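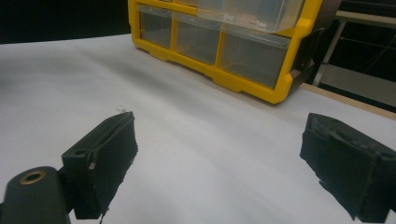
The yellow parts organizer at the back of the white work table.

Sorting small parts without losing your mind (or your washers)

4 min read

I put this job off for years, so if you have a jar of mixed screws on the windowsill and feel a bit guilty every time you walk past it, you're in good company! Put the kettle on and give yourself 90 minutes.

Start with the table. I like a white top, or plain white paper taped down at the corners, as dark little bits show up so nicely against it. The catch is that white bits don't, and I've swept more than one nylon spacer onto the floor that way. Run your palm slowly over the surface before you wipe it down.

Push the organizer to the back, where your elbows won't find it, and keep the whole front of the table for sorting.

Now tip out one small handful (please, not the whole jar) and spread it flat. Pull out the screws first, then nuts and washers, and leave the oddments for last. My neighbour Marcelino Bermúdez goes by colour, brass with brass and grey with grey, and he's quick at it, so try both ways and see which suits you.

Fill each compartment only halfway. You need room for your fingertips, and a full one spills the moment you bump it.

Label as you go, in pencil. I changed my mind 23 times the first go-round, and the pen labels were a dreadful mess to peel off.

Anything you can't name goes in a saucer. Mine still has seven things in it.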